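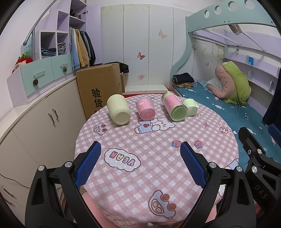 Home Reviews How-Tos Giveaways Contact

How to review a picture book in one evening

February 2, 2018

Quick one tonight. I get asked how I turn these around so fast, and there's a pile by the bed waiting, so. My method, start to finish.

What you need: the book, a pencil, scrap paper, a kid if you've got one handy. Timer on your phone. Whole thing takes me 47 minutes on a good night, longer if the book is a rhyming one.

Step 1. Read it silently, cover to back cover.
Including the endpapers. People skip endpapers!! Illustrators hide stuff in there. Also the dedication, the little copyright note about what the art was made with (ink, collage, whatever), and the flap if there is a flap. Don't write anything yet. Just read.

Step 2. Read it out loud.
To a kid, a dog, the wall. You're listening for where you trip. A picture book that looks lovely on the page can be a mouthful. I did The Ganwood Bear last month and stumbled on the same line three nights running. That goes in the review. Put a pencil dot on your scrap paper with the page number each time you trip, or each time the kid interrupts. Interruptions are good, mostly. Write down what they said word for word, you will not remember it in teh morning.

Step 3. One sentence of plot.
One. Who, what they want, what gets in the way. "Troro the snail wants to see the top of the wall and it rains." Done. If you can't do it in one sentence, either the book's muddled or you are, go back to step 1. Do not retell the whole thing. Parents want to know if they should buy it, they don't want the ending from you. 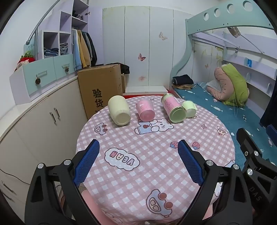
Step 4. Look at the pictures without the words.
Cover the text with your scrap paper and go through again. Can you follow it? What do the pictures know that the words don't? This is usually where the best paragraph of the review comes from. Things I check:

- page turns. Does something happen when you flip, or is it just the next page
- the gutter. Faces lost in the fold drive me nuts
- text on dark backgrounds, can a tired grown up read it by a lamp
- is there a small thing to find on every spread (mouse, ladybug, etc)

Pick two. You don't need all of it in there.

Step 5. Say who it's for.
Be specific. "Ages 3-7" is on the back already. Say it's for the kid who's nervous about swimming lessons, or the kid who wants the same truck book every night and you can't take it any more. My friend Nga Lưu runs the story corner at Ernstead library and she says that's the only line she reads. She has 27 kids on a rug, she needs to know if it holds a crowd or if it's a lap book. Very different books! Say which.

Step 6. Write the bad part.
Short and fair. One thing that didn't work, where it was, move on. Skip the jokes at the author's expense. If you hated it all the way through, maybe don't review it, or sleep on it first. I got this wrong with Tamsin Rosenthal's first book, wrote something snippy about the ending, and then my youngest asked for it every night until spring. Had to go back and add a note. Embarassing.

Step 7. Put it together.
Order I use:

1. Opening line, something from the book or something the kid said
2. The one sentence plot
3. Pictures
4. Reading aloud
5. The gripe
6. Who it's for

Keep it under 300 words. The best one I ever wrote was 121, for Thân and the Lost Kite, and it still gets more clicks than the long ones. No idea why.
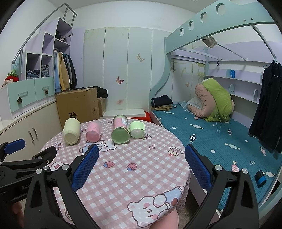 Four jars on the bunny tablecloth.

Step 8. Check the names.
Author, illustrator, translator if there is one. Spell them right, accents included, copy them off the title page and not off your memory. Translators get left out constantly. Illustrator gets named in the first paragraph, same as the author, always. Publisher and page count at the bottom.

Step 9. Say how you got it.
Bought, library, free copy from the publisher. One line. Just do it every time so you don't have to think about it.

Then post it. Don't leave it in drafts, I had about 9 sitting in there over Christmas and by the time I looked again I couldn't remember a thing about half of them and had to reread the lot.

Board books are a bit different (chewing test, corners, do the flaps rip), will do a separate post on those later this month. Leave me a link in the comments if you try this and I'll go read yours.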